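Why do snacks come in wrappers?
By Rebecca Greco
October

Think about the last snack bar you ate. Before you could take a bite, you had to tear something open. Wrappers come in lots of colours, and most of them end up in the bin a few seconds after we open them. So what are they for?

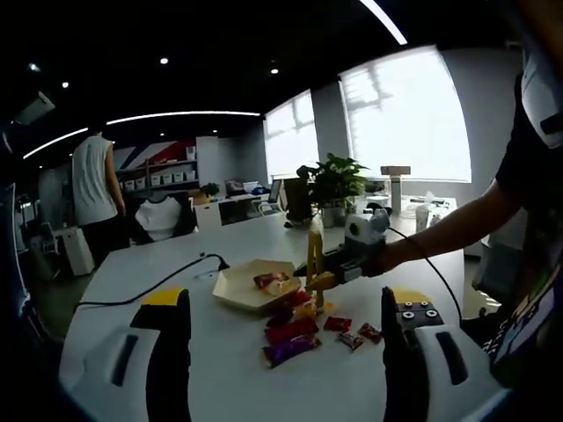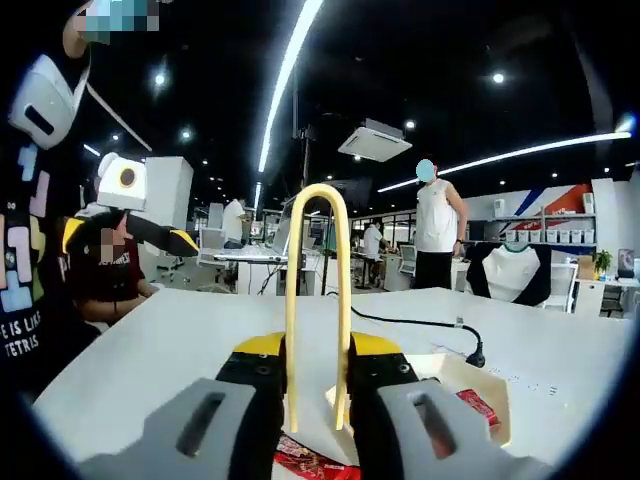 Wrapped snacks on a white table. The red packet in the second picture has white printing on it.

Keeping air out
Air is all around us, and it slowly changes food. A biscuit left on a plate goes soft, as it soaks up tiny amounts of water from the air. A slice of bread does the opposite and dries out. A sealed wrapper slows this down, so the food stays the way it was made for much longer.

Keeping light out
Light can spoil food too. It makes some fats taste stale. Many wrappers have a very thin layer of metal inside, often thinner than a hair, that blocks the light. Look inside an empty crisp packet and you will probably see it shining.

Keeping germs off
Snacks are touched by a lot of hands on their way to you. They are packed, stacked, carried and put on shelves. The wrapper gets touched and the food does not.

Telling you what is inside
The words on a wrapper matter. They list what the food is made of, and this helps people with allergies to stay safe. They also show a date. Bright colours such as red and purple help you spot the snack you like, and they help the shop sell it as well.

Trays and boxes
A tray with raised edges stops small sweets rolling on to the floor. A shallow cardboard box does the same job, and you can see what is in it without lifting a lid.

Try it yourself
Ask an adult for two plain biscuits. Put one in a sealed bag and leave the other on a plate. Wait 30 hours, then snap each one in half — which one makes the louder crack?

Contact us | © Pasach Children's Pages | Back to top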